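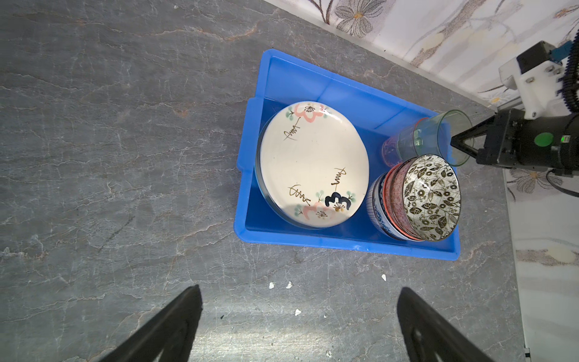

Slide 1. Gripper closing on a clear glass in a blue tray of dishes, seen from the wrist camera of the second arm.

Speaker notes: Handling breakables with two arms, working rules for shared kitchens
Clodagh Fahy, Skumano
July 9, 2022

Leave slide 1 up while people sit down. Start when the door closes.

Opening

Good morning. I look after the operating rules for the dish-handling cells at Skumano. I don't write the control code and I didn't design the arms. My job is the document that says what the arms are allowed to do, who can be near them, and what we do when something breaks. It was four pages when I started and it's now 31, and I'd like to get it back under 20.

Everything I cover today applies to small arms working on ordinary benches with ordinary crockery. If you run big arms behind a fence, some of it will sound fussy. Ask me at the end.

Slide 1 (still up)

Point to the glass in the gripper. It's on its side, and the opening faces up and away. Point to the second glass partly behind it, the one with the red rim, which is resting against the bowls. Pause here and let people look at it.

Rule one in our document: before any glass is lifted, the operator checks what is touching it. A glass on its own is a simple pick. A glass that leans on another glass, which leans on a bowl, is a group, and we treat the whole group as one item for the risk check. You plan for the neighbour moving.

Rule two: the arm goes in at approach speed until contact is confirmed, and lift speed is set separately. We used to have one speed setting for both. Róisín Kinsella went through the logs from our Stalora site last November and sorted 938 glass picks by what happened at first contact. Of those, 127 had a speed change made by hand partway through, which told us people were already working around the single setting. We split it the next week.

Slide 2. Grip force table

Don't read the table out. Say where to find it (appendix B).

Main points:
Force limits are set by the weakest item in the class. For tumblers that's the thinnest wall we stock.
Fingertip pads are checked at the start of each shift and signed for. A pad with a nick in it comes off.
No one raises a force limit on the floor. If a glass slips, log it, reset and move on. If it slips three times, stop and call the cell lead.

Someone usually asks why we don't let operators adjust force by small amounts. We tried it at Hinis for a month. By the end every bench had a different number and we couldn't compare any of the results.

Slide 3. Mixed loads

Go back to slide 1 for this if the projector allows.

The bowls in this tray are nested and tipped on their sides. The patterned plate sits on a clear glass plate or dish, and that clear rim is easy to miss. Under our rules a clear item under an opaque item has to be entered on the load sheet by hand. The camera can't be relied on for it. The person who loads the tray fills in the sheet, and the person who runs the arm reads it back aloud before starting. Takes a few seconds. People complain about reading it aloud, and I've left it in.

Order of removal:
Loose glasses first.
Then nested bowls, as a nest, if the gripper can hold the outside wall. Otherwise innermost first.
Plates last, top plate on its own, never the stack.

Slide 4. Bench and surroundings

There are small white flecks on the bench in slide 1. I can't tell you from the picture what they are, and an operator at a screen couldn't either. The rule doesn't need them to. Any loose bits on the bench, whatever the colour or size, mean a hold, a look by a person, and a wipe with a damp cloth that then goes in the sharps bin. A chip of glaze and a crumb get the same treatment.

Also in this section of the document:
Cables must be sleeved or tied so they clear the tray edge at full reach. Check with the arm at full reach, not parked.
Printed brackets are inspected weekly for cracks around the screws. Replace at 3,000 cycles even if they look fine.
The status light has to be visible from where the operator stands. If it isn't, move the operator's mark.

Slide 5. Two arms, one tray

Slow down here. Most of the questions come from this slide.

Only one arm may be moving inside the tray walls at any time. The other can hold still over the bench with its camera on the work, and it must be in hold mode, with the operator calling the change when they swap. Dela Peña had both arms in the tray together for a trial last year and reviewed 814 runs afterward. Their finding was that the time saved was small and the near misses were nearly all finger to finger. We adopted their wording word for word, with their permission, and it's section 6.

Hands stay outside the marked line until both arms show hold. That includes reaching in for a glass that's about to roll. Let it roll. We budget for broken glasses.

Slide 6. When something breaks

Stop both arms. Don't send them home, as that drags the gripper back across the tray. Leave them where they are.
Write down the item, the grip setting and what it was touching.
Clear by hand with gloves. Check the finger pads before restarting.
The load sheet from that tray is kept with the breakage form. Please staple them. Paper clips come off.

Questions

If asked about wet dishes: the rules I've shown are for dry loads only. The wet section is in draft and Róisín has it.
If asked for copies: sign-up sheet is by the door, printed names please.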